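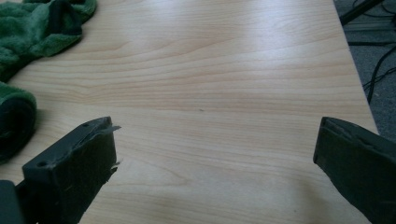
Ekow Opoku wrote:
> Has anyone been able to get the September newsletter to print
> with the address panel the right way up? I ran 40 as a test and
> every one came out upside down on the back page. Also I still
> don't know if we are folding in thirds or in half this time.

Ekow, set the printer to flip on the short edge. The long edge setting is the default and it goes back to that whenever the machine has been turned off, so check it each time. The 40 you have can be used as handouts at the library. Leave them at the front desk with Dzifa's name on them.

We are folding in half. Thirds looked neater but the post office returned 58 of the spring issue for having the open side at the bottom, and I don't want to go through that again. Fold at the bottom, one tab at the top, one tab on each side. The tabs are in the supply box with the labels.

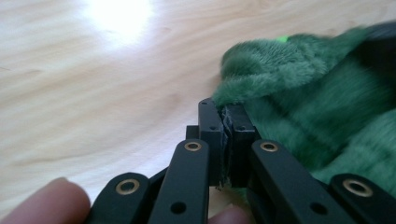

The current list is 341 addresses. Of those, 200 are in town and can go in the first two trays. The rest get sorted by zip code, lowest number in front. Please do not seal any until Adwoa has looked at the plant sale page. She has a correction to the hours and I am waiting for it.

Two other things.

The Sulemana Street garden has changed its water days. The old days are still in the box on page three. Dagim, can you send me the new ones? I have a note but I can't read my own writing on the second one.

Leonardo's piece on saving bean seed ran long. I cut the part on storing seed in the freezer and will put it in the next issue. Leonardo, if you want something else cut instead, tell me by tomorrow at noon. After that the file goes to Ekow.

If you can help fold, come at 6:30 and use the side door. We did the spring issue in a little over two hours with five people. Bring a ruler or a butter knife if you like a sharp crease. There is parking behind the building but the gate is locked at 9.

Dzifa Akpalu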